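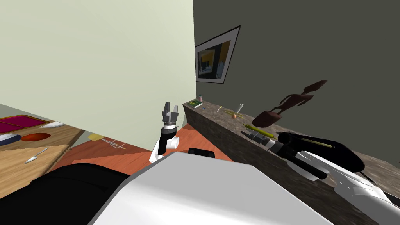

Grastcombe Walks booklet, second edition -- minutes, Feb 9, 2025

I'm writing these up because Rachid did the last two lots and asked for a break. If I've got your bit wrong, shout before the next one and I'll fix it. Six of us came, with apologies from Joan and from the Musgate pair, who had a burst pipe. We started ten minutes late (my fault, I had the key).

**1. Last time's minutes**

Agreed, apart from the line saying walk 7 was "finished". It isn't! Rachid pointed out that he'd only walked it as far as the mill before it got dark. Changed to "half done".

**2. Where we are with the walks**

The old booklet had 31 routes and we're now down to 29, as two of them went through the new houses and nobody fancied writing "turn left at the bins". I read the list out and people put their hands up for what they'd checked. More done than I expected, though the north side is thin. The gaps are walk 4, the second half of walk 7, and both of the long ones over to Musgate.

There was a long chat about whether the long ones should be one walk with a shortcut or two separate walks. Rachid Ait Brahim likes one walk, because people lose their place flipping between pages (he does, anyway). Sue likes two, as hardly anyone does the full loop and the bus only helps you if you go clockwise. We went back and forth on this for far too long and I'm putting down that it's two walks on facing pages, which I think is what we ended up with.

Walk 12: the ford is now a ford again after the wet winter, so the directions need an "if you can't get across" line. Pauline to write it.

**3. Stiles and gates**

The Eichhorn gates on the mill path are in and everyone likes them -- they close by themselves and you can get a buggy through. That means walks 9 and 10 can both lose the word "stile" in three places. Please don't just search and replace it, because there's one real stile left by the orchard and it's a horrible one.

I'd like us to say how high the awkward stiles are. My sister-in-law turned back from walk 15 last summer over a stile the old booklet called "easy". Agreed we drop "easy" altogether and say what's there: two steps, wobbly top rail, that sort of thing. Derek to bring his tape measure out with him in March. 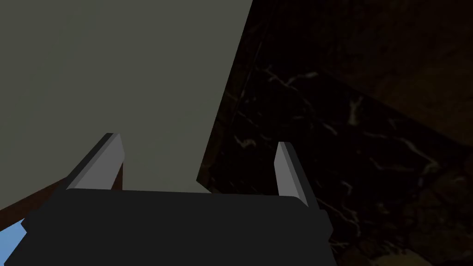 Two light grey gripper fingers, left one larger

**4. Printing**

Tendivero have sent their quote. It came to £1,741 for the full run on the thicker paper with a stapled spine, or £369 less if we go for the thinner stuff. I passed the two samples round. The thin one is nice enough indoors but Pauline held it under the tap for a moment and that rather settled it. Thicker paper, then.

We talked about a spiral binding too, so it folds back flat in your hand. I do love a spiral, but Tendivero say the cover price would have to go up and the shop at Musgate doesn't like them on the rack as they catch on each other. Left as stapled.

Page count has to divide by four. We're at 80 if the bus times stay on the inside back cover, and Sue would rather leave the bus times out, as they were wrong within a month last time. I said put the phone number in and leave it there. Agreed.

**5. Maps**

Derek is redrawing all of them by hand and brought three along. They're lovely. The lettering on the Grastcombe village one is a bit small, and Rachid couldn't read it without his glasses (nor could I, with mine). Derek will redo the names larger and take off the field boundaries we don't use.

North arrow: same corner on every map, please. Top right.
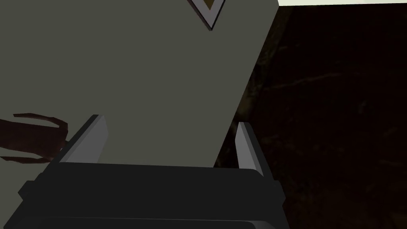 Sue asked if the maps could show where you can sit down. We all thought of benches we knew straight away, including two I'd never heard of up behind the chapel, so it's clearly worth doing. A small "b" on the map and a note in the text if there's a view. Everyone to send Derek their benches by the end of the month, and please say which side of the path they're on.

**6. Dogs**

Carried over again. We ran out of steam.

**7. Anything else**

- Pauline has found the pub at the end of walk 18 has stopped doing food at lunchtime. Take out "good pies".
- Rachid wants a line about ticks. Yes, on the first page.
- The cover is still undecided. I like the church from the river, Sue likes the lane with the cow parsley. Bring pictures next time.

**To do**

- Walk 4: me
- Walk 7, second half: Rachid
- Both Musgate ones: Sue, and the Musgate pair if they're dried out
- Ford wording: Pauline
- Stile heights and bigger lettering: Derek
- Tell Tendivero yes to the thicker paper: me

Next meeting in March, same room, date to follow when I've heard from Joan.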